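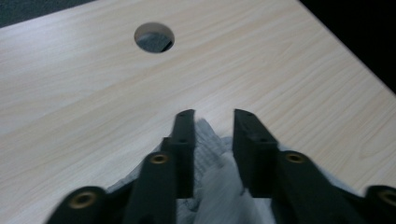 ok so. moving out of the Rambridge flat after 4 years and I have Thoughts about deposits. thread

1/ when we moved in the inventory was 30 pages. THIRTY. every scuff, every hook. I skimmed it on my phone on the bus and signed. do not do this

2/ checkout clerk came this morning. very polite, shoes off at the door, torch. spent longer on the oven than I have ever spent on the oven

3/ draft bill from the agents (Berhe Lettings) landed by teatime. £393. mostly "professional clean" plus a blind cord, plus something called sundries. asked what sundries are. no reply yet

4/ thing is we HAD it cleaned. got the receipt, got the texts with the cleaner. what I hadn't got was the oven written on the receipt. it just says "flat"

5/ so get them to list the rooms. and the oven. and the extractor, the bit behind the loo, inside of windows. ask when you book, much harder to get it after

6/ the desk is staying btw, it was there when we came and it's on page 11 of the inventory. I'll miss it more than the kitchen tbh. did my whole course at that thing

7/ someone asked about the new place. it's on Flevik Road, smaller, top floor, has a bath!! rent and deposit up front came to £3,668 and I had to go and lie down

8/ this is why the old deposit matters. you need the new one before you get the old one back, so for a few weeks you're paying for both. we'd been putting money by since May and it was still tight

9/ if you disagree with a deduction say so in writing, one line per item, and attach your proof to each one. don't send a big angry email. I wrote the big angry email and then deleted it, took ages, quite enjoyed it

10/ also meter readings!! take them on the day, photo with the number in it. I forgot the water one and had to go back in my slippers

11/ will update when Berhe get back to me abuot the sundries. kettle is in a box somewhere marked MISC. so is everthing else

September 26, 2025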